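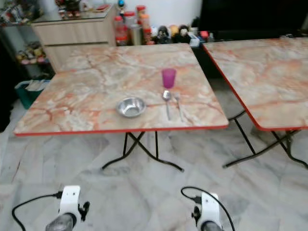

Does the Fendholm recital bench hold its height through a full program?
It held to within a millimeter in our hall, with two pianists of different weights and no retightening between them.

We bought the Fendholm for the Unton recital room, which seats 137, to replace a bench with a worn scissor lift. The new one uses two gas cylinders and a side lever. It cost 624 dollars before shipping.

Setup took one hex key. The legs bolt to steel plates, and the bolts need a second pass after the first week. The seat adjusts while you sit, in one motion. Bhavana Thevar set it low for Schubert and Akihiko Fujimoto raised it for the second half, each in under five seconds.

Noise is the main reason to pay this much. At the keyboard I could hear the lever release. From row three I could not. The padding is firm and stays flat at the front edge, so pedaling is not affected.

Faults: the lever is on the right only, and it sits close to where a page turner's knee goes. The felt pads on the feet are thin and one came off when we moved the bench on 17th March. The manual gives no part number for replacement cylinders.

I would buy it again for a stage. For a practice room, a plain knob bench does the job at a lower price.

Reviewed by Hywel Rees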